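Wasby Two-Arm Recording Cell

The Wasby cell is a bench-sized station for recording handling tasks with two arms. It is sold ready to run, with both arms bolted to one aluminium rail and the side panels fitted. Most buyers use it to build up sets of worked tasks for training a policy.

Each task starts from a set layout. For the dish rack task, glasses, a bowl and a plate are put out on the worktop and the operator drives both arms to load the rack. 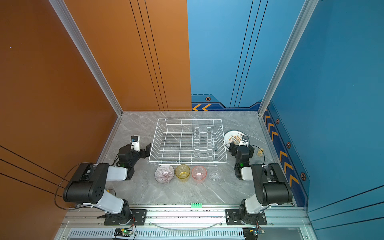
Recordings are saved one episode at a time, with joint positions and all camera views on the same clock. The Farah software lets the operator mark an episode as good, failed or to be checked. Failed ones are kept unless you delete them. The supplied drive holds over 500 episodes.

Each wrist has its own small camera, so contact between finger and object is recorded at close range. Fingers can be changed with a hex key. 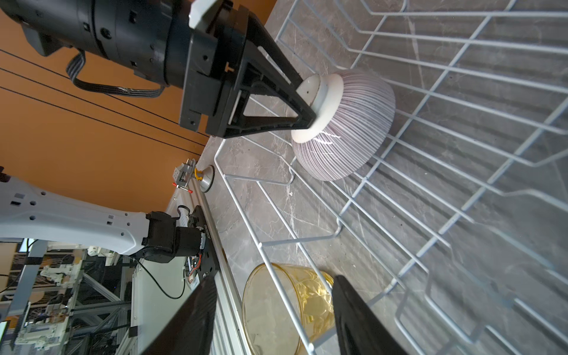
Wrist camera view: gripper finger against an upturned striped bowl on the rack.

Cell weight: 57 kg
Setup time: 4 hours
Delivery from Zatville: 22 working days
Spare fingers: sold in pairs, see Clemosus parts list

Page updated 13 Nov 2020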